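Flerkstead Parts Ledger
Data card, updated 7 July 2026

The ledger is a table of second-hand desktop computer parts, with the price asked and the price paid for each. It covers sales at the Flerkstead and Zirnwood repair counters. Naheed Mohmand keeps the master copy.

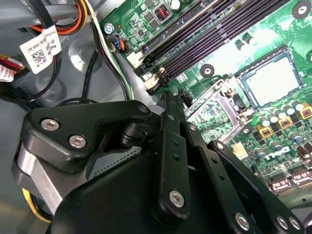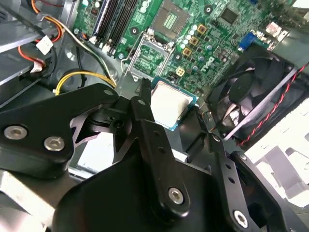

Green motherboards in desktop cases.

Contents
parts.csv holds 3000 rows, one per part sold.
shops.csv gives opening hours and the counter code used in parts.csv.
notes.txt has the remarks typed in at the till, spelling left as it was.

Columns in parts.csv
part_id: running number, never reused
kind: board, processor, memory, drive, fan, supply, other
asked, paid: pounds, two decimal places
grade: A to D, set by the person at the counter
counter: F or Z

Known problems
289 rows have no grade. Most come from Zirnwood, where grading began in March.
89 rows list a bundle as a single part. Look for "lot" in the notes.
In 17 rows the price paid is higher than the price asked. Babar Usmani checked these against the receipts and they stand.
Grades C and D were used differently at the two counters, so don't compare them across shops.

Not included
Laptops, screens and anything given away. Buyers' names were never recorded.

Use
Free to copy and change with credit to the Flerkstead Parts Ledger. Send corrections to Noman Zaidi with the part_id and the old and new values.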